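Ticket 271 – invoice reminders going out twice
Opened 2021-07-29 by Filipa Aguiar, Clotbridge

Hi Noeline, me again! I run a little coaching practice for new consultants and I use Findico to chase unpaid invoices. Since Monday every client gets two reminders, and one poor guy who owes me $399 wrote back asking if I was okay.

Tried so far: turned reminders off and on, logged out, deleted the old Trurnham template. Still doubled.

Update: found a second schedule hiding under my old business name – paused it, and the test reminder to myself came through just once. I'll leave the ticket open until the next batch of 74 goes out.

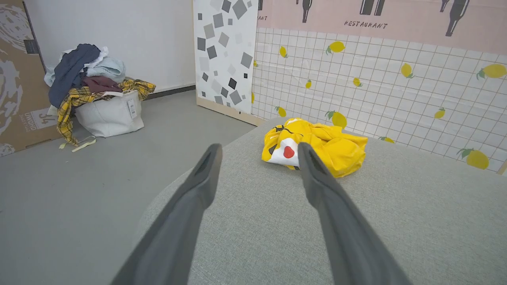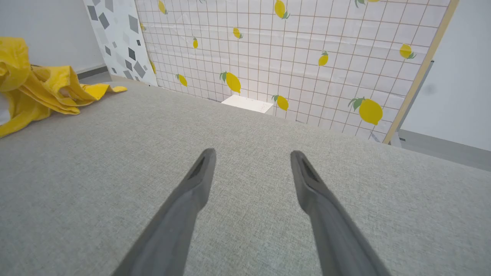 Oh, and can you check whether the paused one still eats into my 2,000 emails a month? I'd rather not upgrade before October if I can help it. Thanks a million!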